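Refinishing or replacing a light beige two-panel worktable, and what to use on the tile behind it?

Posted in Home Repair > Surfaces
4 min read
3 answers

claypot_annex

I rent a ground-floor workroom that I use for cutting and pasting up paper patterns. The building came with white tile on the walls up to shoulder height. Against one wall I want to put a long fixed table, and I'm stuck on two points.

First, the joint. The longest top I can get through the door is shorter than the table I need, so it has to be two pieces side by side. I have used tables like that before and the seam always ended up a little higher on one side, and a craft knife or a pencil would jump when it crossed. Is there a way to join two tops so the seam stays flat, and so I can still take them apart when I move out?

Second, the gap at the wall. The tile isn't flat. If I push a straight board against it, the gap goes from nothing at one end to about the thickness of a pencil at the other. Paper scraps and pins go down there. I was going to run caulk along it, but the landlord has said nothing permanent on the tile.

I have 181 dollars left for the whole job, including hardware. The tops are already paid for. The table will be used standing up, mostly in the evening after 7, with one lamp. The floor is concrete with a slight slope toward a drain near the door.

12 comments · 3 shares

Greenhouse Dan

Use bolts made for countertop joints. They go in from underneath, into two holes connected by a slot, and you tighten them with a small wrench. They come apart again in a few minutes. Three across the joint is enough for a table of normal depth.

The bolts pull the two pieces together but they don't line up the top faces. For that you need something in the edge itself. I use biscuits or a loose spline, with no glue, so it can still come apart. Cut the slots with the tool resting on the top face of both boards. If you rest it on the bottom face, any difference in thickness shows up on top, and two boards from the same shop can easily differ enough to feel with a fingernail.

Do the joint before you fix anything to the frame. Lay both tops face down on a blanket on the floor, put in the spline, snug the bolts, then turn the whole thing over with a helper and check the seam with a straightedge. Loosen, tap down the high side with a block and a mallet, and tighten again. It takes a few tries. Don't overtighten, or the edges can crush and you get a ridge.

You also want a support under the joint. A rail running front to back, directly below the seam, stops one side from sinking when you lean on it. A seam with nothing under it will move no matter how well you bolted it.

About the floor. Put leveling feet on every leg and level the frame before the tops go on. With a drain slope you may need longer feet on the door side. Mine came from Plirkholm, the plain steel ones, and they have been fine on concrete. Rubber-bottomed feet are better than hard plastic if the floor ever gets wet.

On the front edge, ease the corner with sandpaper before you finish it. A sharp edge is hard on the forearms when you stand at it for a long time, and it chips first.

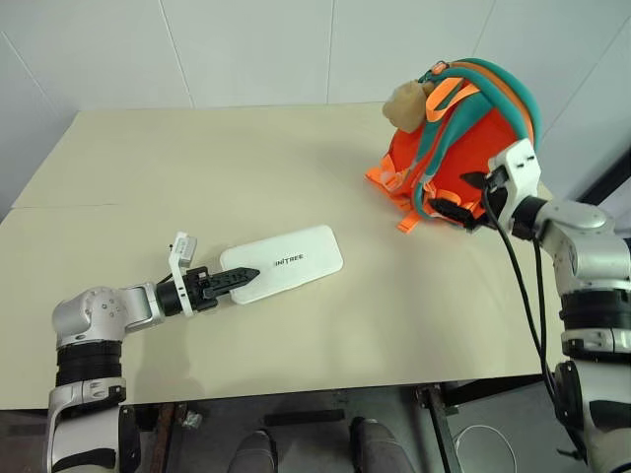

claypot_annex replied that the shop had already rounded the front edges, and asked whether a spline was still worth cutting when the two tops measured the same at all four corners. Yes, it is. Corners tell you nothing about the middle, and most boards have a slight bow across the width. The spline holds the middle of the seam in line where the bolts don't reach well.

If you don't own a slot cutter, you can rent one by the half day, or ask the place that sold you the tops to cut the slots. My shop charged 40 dollars for both edges. That was cheaper than buying the tool and it took them less time than the paperwork.

Greenhouse Dan edited this answer to add the rental note
9 comments

marl_and_sons

I agree with most of the answer already here, so I'll only talk about the wall.

Don't caulk it. Silicone comes off glazed tile with a blade, but it comes out of grout badly and leaves a dull line that attracts dirt. If the landlord has asked for nothing permanent, that line is the kind of thing that comes out of a deposit.

There are two ways I have done this.

Scribing. Push the table against the wall, level it, and find the widest part of the gap. Set a compass to that width. Run the point along the tile and let the pencil mark the top. Cut to the line with a jigsaw from below, or plane it if it's a small amount. Put masking tape on the surface first so the line shows up and the edge doesn't chip. Finish with a sanding block held at a slight angle so you take more off the bottom than the top. You will get a fit close enough that a pin won't go through. The drawback is that the table then fits that wall and no other.

Upstand. Fix a thin strip to the back edge of the table, standing up a couple of inches. Stick a length of foam weather strip or a brush seal to the back of it, and push the table up to the wall. The foam fills the gap and touches the tile without sticking to it. When you move, it leaves with the table. For a rental I would do this one. The seal I used last time was from Alexiou and cost less than lunch.

Pull the table forward twice a year and clean behind it. Even with a good seal, dust gets in from the ends.

For cleaning the tile, use warm water and a little dish soap, then a dry cloth. Go easy with vinegar or anything acid on cement grout, as it wears the surface over time. If the grout is already gray, an alkaline cleaner and a nylon brush will bring back most of it. I have a liter of Clamisia that has lasted three years. Rinse well.

One more thing about the seam in the top. If you do a lot of knife work, use a cutting mat and set it so it doesn't straddle the joint.

4 comments · 1 share

pipwick65

just get a door from the salvage yard and put it on trestles. one piece, no seam. mine was 65 dollars and it's dead flat

2 comments

claypot_annex commented: A door would be too narrow for full pattern sheets, but thanks. I'm going with the bolts, the spline and the foam strip. Slots are being cut in July when the shop reopens.

484 people found this page useful

Related items
Best finish for a cutting table that gets wiped down daily
How to level a workbench on a floor with a drain
Removing old silicone from wall tile
Litero trestle legs: do they wobble?
Can you put a clamp lamp on a rounded table edge?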